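Search the helpdesk Search

Category: Field stations > Storm gauges > Data dropouts

Ticket: Lavix gauge stops sending once wind gets up
Opened by: Maeve Fitzgerald
Status: open, waiting on customer

Maeve Fitzgerald, 5th July
Hi. Coastal station at Sumlow, the one on the harbour wall. Went quiet in the blow last night, again. Readings fine up to 40 knots then nothing till morning. No gusts logged at all for the worst part, so we have no peak figure and the county flood desk wants one by tomorrow. Battery says full. Rebooted it twice from the office, no change. Same thing happened in September in the surge and we were told it was the SIM. SIM has been swapped. Please help!

Quentin Lebrun (support)
Hi Maeve, sorry to hear. Can you send:
- firmware version, bottom of the status page
- reporting interval
- anything in the error log between the last good reading and the first one after
Don't factory reset it please, that wipes the buffer and your gusts may still be in there.

Maeve Fitzgerald
Firmware 4.30. Interval is 4 minutes. Log just says LINK WAIT over and over, then LINK OK. Haven't reset anything.

Quentin Lebrun (support)
Thanks. LINK WAIT is the radio between the mast head and the box on the wall, so the phone side is probably ok. Is the mast the short one or the tall one? And has anyone been up it since the winter?

Maeve Fitzgerald
Tall one. Liam Breathnach went up in spring to change the cups. Have asked him, he says the aerial bracket had a bit of play in it and he nipped it up by hand, no spanner on him. So that could be it?? If it swings round in a wind it would be pointing at the lighthouse.

Quentin Lebrun (support)
Could well be. Above a certain wind it turns, link goes, wind drops, it comes back. I'm passing this to Kgomotso for the buffer, she knows the Sornent logger better than me.

Kgomotso Mabuza (support)
Hello Maeve, taking over. Good chance the gusts are stored at the mast head. To get them:
1. Status page, Tools, Remote fetch
2. Set the start to an hour before the last good reading
3. Tick "include unsent"
4. Press Fetch ONCE. Takes a while. Pressing again starts it from the top.
If it stops at 65 per cent leave it alone, it's writing to the card.

Maeve Fitzgerald
Running. Stuck at 65, leaving it.

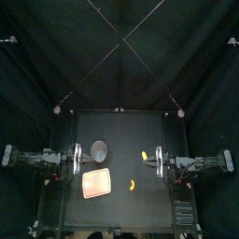

Maeve Fitzgerald
Ok it's moved on. Got a file. Opens but the times are an hour out? Peak gust is in there though, thank god.

Kgomotso Mabuza (support)
Logger stays on GMT, that's normal, add the hour for summer time. Please keep the raw file as it is and do the correction in a copy, the flood desk will want the orignal.

Maeve Fitzgerald
Done, both sent to Teresa Hanrahan at the flood desk. Liam going up with a proper spanner when the swell drops, wall is closed to everyone at the moment. Two of the harbour lights are out as well so not going in the dark.

Quentin Lebrun (support)
Sensible. When he's up: tighten both bolts, put a paint mark across bracket and pole so you can see if it's shifted, and check the cable gland while he's there. Then send us the signal figure from the status page, before and after.

Maeve Fitzgerald
Will do. Can you leave this open, not closing it till we've had another decent wind through. Last time it got closed on us and we had to start agian from scratch.

Quentin Lebrun (support)
Left open, set to waiting on customer. It won't auto close.

Tags: wind gauge, LINK WAIT, remote fetch, storm data, mast

We use cookies to keep you signed in and to see which help pages get read. Accept all / Manage choices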